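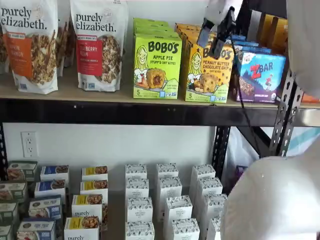 Gunther Lammers would like fabricators to stop waiting until the last week to send in their connection drawings. He said so twice, once at the start of the evening and once while people were already looking for their coats, and both times he got a good laugh, mostly from the people who do it.

The occasion was the August open evening at Weidemann, the structural engineering office in Wostley, which has decided to take on a line of work that its customers have been asking after for years. Starting this fall the office will design and check steel platforms, mezzanines and equipment supports for small shops, along with the bridge repair and foundation work it has always done. It is a modest change on paper, but it means a good deal to the shops in the valley, many of which have been sending their calculations out of state and then waiting (and waiting) for them to come home again.

The first job under the new arrangement is already on the boards. It is a mezzanine for the Panico building on the east side of Wostley, a long, low former print works whose owners want a second floor over the rear bay without having to touch the old brick walls. The new floor will stand on its own columns, 28 of them, with bolted connections throughout so that the whole thing can go up while the front of the building stays open for business. The design load came in higher than the owners had first hoped for, and there was some friendly back and forth over beam depth before everyone settled on a layout that leaves enough headroom underneath for a forklift and a tall driver.

Jedness, the fabricating shop out past the rail yard, will cut and drill the steel. The shop has worked with the Weidemann office before, on a pair of loading docks and a rather handsome little footbridge behind the middle school, and the two get along well. They have agreed to trade models early this time — before anybody orders material — and to go over each connection type together at the shop, standing next to the machines that will have to make it. That sounds like a small thing, and perhaps it is, but anyone who has watched a crew try to get a wrench into a corner where no wrench will go can tell you what an hour of talking is worth.

For smaller jobs the office is setting up a simpler service. A shop can send in a sketch with the spans, the loads and a note on what the platform is for, and get back a stamped set of drawings and calculations. The office is aiming for 30 working days on a full mezzanine and 5 on a single support frame or a repair detail, with a flat fee of $275 for a first review. That fee comes off the bill if the job goes ahead. Rush work will still be possible, within reason, and the office asks that people call before counting on it.

There was plenty of conversation afterward, as there tends to be when you put welders and engineers in one room with a pot of coffee. Several visitors asked about handrails and stairs, and the office will take those on too when they are part of a platform job. Others wanted to know about older buildings with no surviving drawings. Those will need a site visit first, and a little patience.

Steel for the Panico building is due to be delivered in October, and the columns should be standing before the first snow.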